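Sevdale Robotics Club
Block Sorting Task: Student Instructions

These instructions are for students in the intermediate stream. Teams should complete the arm safety module before starting. The supervisor for this task is Vasylyna Demchenko.

Step 1. Prepare the board

Place the wooden board on the blue table, with its long edges parallel to the rows of holes. Set out the printed blocks in any arrangement. Blocks of the same colour may touch, as this is a useful test of your program.

Step 2. Set the safe height

Using the hand controller, bring the arm over the board and stop with the tool tip just clear of the surface. Record this position as "board". Raise the arm by 200 mm and record it again as "travel". All sideways movement must take place at travel height.

Keep the arm's speed at 5 per cent while the tool is near the board. One team member must stay at the stop button.
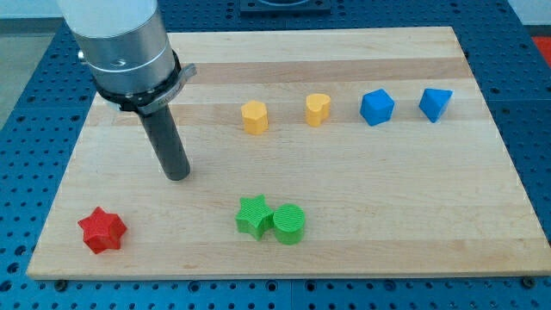
Step 3. Record the block positions

Move the tool above the centre of each block in turn and save the point. Name each point by colour and shape, for example "red star" or "blue cube". Names are limited to 17 characters.

Step 4. Run the program

Run the full program once at travel height only. If the path is clear, ask the supervisor to approve a run at working height. Each team has 300 seconds for its assessed run.

Completed log sheets should be handed to Gilmar Fontes before the end of July.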